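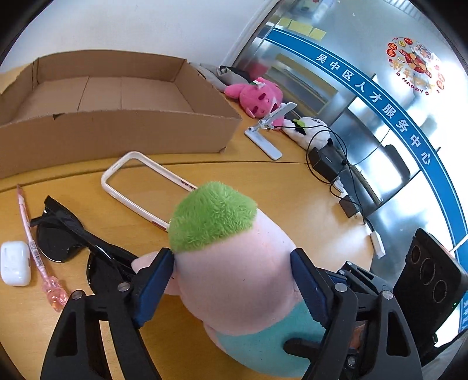 Vevthorpe writes that a similar problem in their setup came down to time stamps, and asks whether the gripper width and the video share a clock.

They don't, or at least I never set them up to. To restate my post: I record demonstrations with a hand-held gripper, run visual odometry to recover the tool path, and train a policy on the result. The object is a plush toy. On replay the fingers close before the tool has reached it, so the toy gets pushed over. Video is 60 frames a second, width is logged at 100 Hz. Is this a calibration fault or a logging fault?

Posted by Fasberg 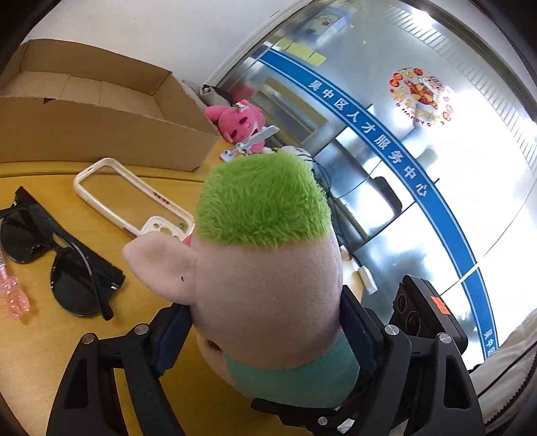

Vetenstead, March

Logging fault, most likely. Finger closure is visible in your own video, so you can measure the lag directly. Track one point on each finger pad, convert the pixel gap to a width, and cross-correlate that with the logged width. Do it on 3 recordings at least. If the peak sits at the same offset each time, subtract it and retrain. If it drifts, you need a shared clock — a constant won't fix it.

On my rig the offset was 40 ms, all of it buffering in the serial driver. Resample the width onto the frame times after the correction, never before.

Soft objects need one more thing. The pads keep moving inward after first contact, so measured width is a poor command for the policy to learn from. I train on the width a few frames ahead, which keeps some squeeze in the target. Without that the grasp is loose even when the timing is right.

Posted by Minami

Could be your odometry. Glass reflects, and features picked up in a reflection don't move like features on a real surface. Try masking it. I also mask the fingers, as they sit still in the image and pull the estimate towards zero motion. Don't know about the serial thing, mine's USB.

Posted by Vevthorpe

Cross-correlation gave the same peak on all 3, so a constant it is. Masking the fingers cleaned up the path as well. Haven't tried the look-ahead width yet. Leaving this open until I've retrained.

Posted by Fasberg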